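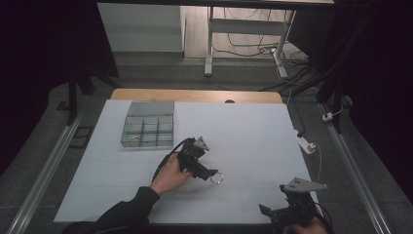 **Week 3: Fuses, or the part whose job is to die first**

Handout for the evening section. Lena Sikora has the sign-up sheet for the lab benches.

### What a fuse is

A fuse is a short piece of metal in series with everything you care about. Current heats it. Too much current for too long melts it, the circuit opens, and you go looking for a spare.

The number printed on the cap is the current the fuse will *carry*, which disappoints people every January when I mark the exam. A 10 A fuse does not blow at 10.1 A. It may sit at 12 A for an hour, getting warm and thinking it over.

### Time and current

Every fuse has a time-current curve. Read it before lab.

- **Fast-acting:** for semiconductors, which will still sometimes beat the fuse to it.
- **Time-delay:** for motors and transformers, which gulp current at startup and then behave.

Heating goes with the square of the current, so twice the current gives four times the heat in the same resistance. Melting depends on I²t, and you will be sick of I²t by Thursday.

### Voltage rating
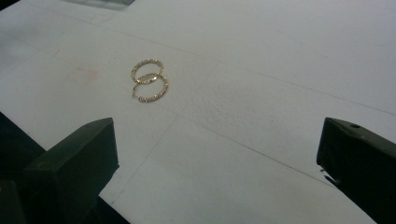
The voltage rating tells you what the fuse can safely interrupt. Once the element melts there is a gap, and at high enough voltage the current would like to keep going across it as an arc. Remember that a gap you can see need not be a gap the electricity respects. Take the lower of those two gold hoops, with the small gap on its left side by the wire latch: a fine open circuit at 1.5 V, and I wouldn't care to bet on it at 600 V. Cartridge fuses rated for that sort of work are often packed with sand, which soaks up the heat and helps put the arc out.

### Breaking capacity

Separate number, also on the body, also ignored. It is the largest fault current the fuse can interrupt without bursting. Barnabás Szűcs keeps a burst one in his desk and will show you whether you ask or not.

### For next time

1. A fuse element has a resistance of 30 milliohms. Find the power it dissipates at 5 A and at 10 A.
2. Explain why replacing a blown fuse with a bigger one "to stop it blowing" works, and what it costs.
3. Read the Circombe motor sheet and choose a fuse type. Defend it in two sentences.

Papers go in the tray outside room 1321. Marianna Kubiak empties it at five, and she means five.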